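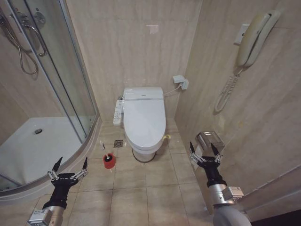

Household Water Use in the Prondow District: Final Project Report

1. Purpose
This project examined how households in Prondow use water indoors and whether a tiered tariff would reduce demand. Survey forms were sent to 950 addresses in November, and 300 were returned complete.

2. Findings
Bathrooms accounted for the largest share of reported use, followed by laundry. Respondents in the Kuusk quarter — where most buildings have shared meters — were seldom able to state their monthly consumption.

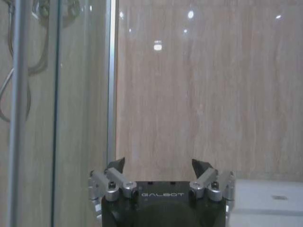 Figure 2. Gripper marked "GALBOT."

3. Tariff Model
The model applies a higher rate above 2,000 gallons per month. Under this rate, projected demand falls by 5 percent.

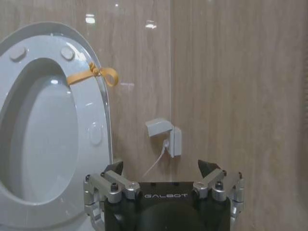 Larger families would carry most of the added cost, and the model does not yet include an allowance for them. Separate meters in Kuusk should be installed before any tariff is adopted.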